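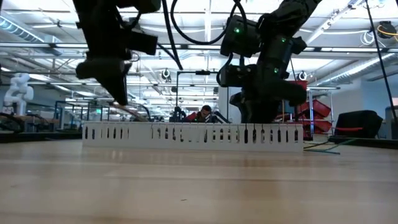
Archive > Workshop list > Wiring and benches

8 February 2022, by Kirsten Ravn

Hammad, I would leave the drawers alone and sort out the cables first. In January I redid the bench in our back room and the part that made the most difference was slotted duct, the white kind with narrow vertical openings along the front, like the length lying on the light wooden table. The wires go in through the slots wherever you need them, so you can add a lamp later without pulling everything out again. Leave spare room in it - mine was full in 4 weeks.

Hammad Zaidi wrote:
> I have a bench from Plindik and nowhere to put the leads
> for the lamp, the charger and the radio. Auður says to
> staple them under the top. Is that a bad idea? I may want
> to move things later.

Staples are fine for a speaker wire but I would not use them on mains leads. One through the jacket and you have a real problem. If you do go under the top, use screw-on clips and keep the power strip off the floor.

Selorm has some offcuts of duct he wants to get rid of. Write to him off list.

Kirsten

Contact the list owner | © 2022 Clekero Workshop List | Back to top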